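Regional Air Service and the Vadstead Decision

Readers of this blog will know that I follow the affairs of smaller airports, and that I served for a time on the staff of a regional transportation district before retiring. The opinions given in this post are mine alone.

In January, Skokum Air announced that it would close its crew base at Droritmont and move its regional operations to Vadstead. The carrier employs 606 people at the present base. According to the notice sent to employees, 93 positions will be eliminated and the remainder will be offered transfer on existing terms. The maintenance hangar at Droritmont will stay open under a lease that has two years left to run.

The decision has been presented as a matter of cost, and landing fees at Vadstead are indeed lower. In my view, however, the more important consideration is the shape of the route network. Most of Skokum's passengers now connect to flights going south, and an aircraft that begins its day at Droritmont must first be flown to Vadstead before it can serve them. That first flight leaves at 5:40 a.m. and is seldom well filled. Moving the crews removes it from the schedule altogether.

Ubaldo Costa, who directed route planning at the former Maeng Airways, wrote to me after my last post on this subject. He observed that Maeng faced the same choice and kept both bases open, at considerable expense, until the second base had to be closed in any case. He believes Skokum has acted at the proper time. I respect his judgment, though I would add that Maeng gave its employees a full year to decide whether to relocate. Skokum has given them until the end of the summer schedule.

For travelers in Droritmont, the practical effects are these. The number of daily departures will fall, and the last evening arrival will be withdrawn. Fares on the remaining flights have not been announced. Passengers who hold tickets for a withdrawn flight may rebook without charge or request a refund, and they should do so with the carrier directly.

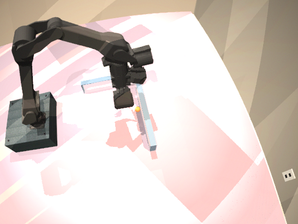 The airport authority has responded with an incentive program for any airline willing to restore the evening service. Landing fees would be reduced by 25 percent during the first year. Byung-chul Yeo, the authority's director of air service, has stated that two carriers have asked for the terms. I would caution against reading too much into such inquiries. Airlines request terms from many airports and accept few of them.

I intend to attend the next public meeting of the authority and will report on the discussion. Correspondence from current or former Skokum employees is welcome and will be kept confidential on request.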